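Furniture retailer Hodel says its new Brakotach fabric finish will keep cushions stain-free for five years. Shoppers have heard that kind of promise before.
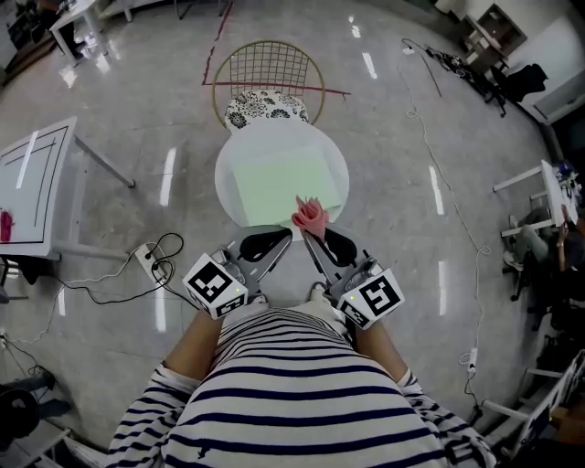

The warranty excludes sun, pets and "unusual use". A round white cushion with black flowers, like the one on the gold wire chair, would test it.

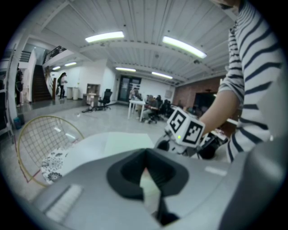
Hodel cites 921 trials but won't release them. Pale colours show everything, and a black floral print on white leaves plenty of white to mark. Refunds are capped at $73.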